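Technical Services Diary, February

Entry opened at 8:10 a.m.

The morning was given to the handheld emulation service on the second-floor terminals. The department agreed last term to offer a small set of older titles through Drelline, the emulator front end, on the tablets lent out at the Bivura branch. The tablets arrived from storage with the previous operating system still in place. Thirty-eight were received and 36 were accepted. Two would not hold a charge and have been returned to the supplier, Soltani, under the standing agreement.

Installation followed the written procedure. The Drelline package is not carried in the regular store and must be loaded through the management console, after which each tablet asks the user to trust the certificate. This prompt appears in a different menu from the one shown in our printed guide. The guide was last revised before the summer and will have to be corrected at page four. Until that is done, staff at the desk have been asked to go by the notice taped to the charging cabinet.

Saved games remain the chief difficulty. On the first group of tablets the save folder was placed inside the application itself, so that any reinstallation clears it. One patron lost a long game in this manner last month and wrote to the department, politely, on the matter. The folder has now been moved to shared storage, where the nightly copy will include it. The limit per borrower has been set at 200 megabytes. This is more than any title on our list requires, but the screenshots accumulate.

11:40 a.m.

Controller pairing was tested with the Bevik pads. Pairing succeeded on the first attempt when the tablet was near the pad and no other pad was switched on. With several pads active in the same room, the tablets connected to whichever answered first, and on two occasions a pad on the far bench moved the menu on a tablet it had not been assigned to. The pads are to be numbered with paint marker and switched on one at a time. A request for colored bands was considered and set aside until the new budget year.

Sound was also examined. Drelline produces a slight crackle when the tablet is in power-saving mode, most plainly in titles with continuous music. Raising the audio buffer by one step removes the crackle and adds a delay that the writer could detect only in rhythm games. The higher setting has been adopted for all units.

Lunch was taken late, at 1:30 p.m.
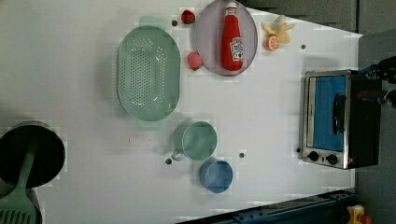

Afternoon

The telephone line was busy for most of the first hour. Three inquiries concerned whether patrons may bring their own game files. The policy is unchanged: the department supports only the titles it has cleared, and staff may not load files from personal drives. It was noted that the wording on the public page is harder to follow than it should be. A shorter version has been drafted and sent for review.

At 3:15 p.m. the wireless connection in the reading room dropped for all units together. The fault was traced to the access point above the periodicals, which had reached its limit of connected devices. The tablets had all been set to check for updates at the same moment. The check has been spread across the night hours, beginning at one o'clock. The access point was restarted and no further loss of connection was recorded before closing.

The budget line for accessories now stands at 600 dollars. From this must come replacement cables, two cases for the units with worn corners, and screen protectors if the present ones continue to lift at the edges. The writer's own preference is for the cables first - a tablet without a cable is out of service by the second day.

Tomorrow the remaining tablets are to have the save folder moved, and page four of the guide is to be rewritten with the correct menu path. The key to the charging cabinet has been returned to the front desk.

Entry closed at 5:50 p.m.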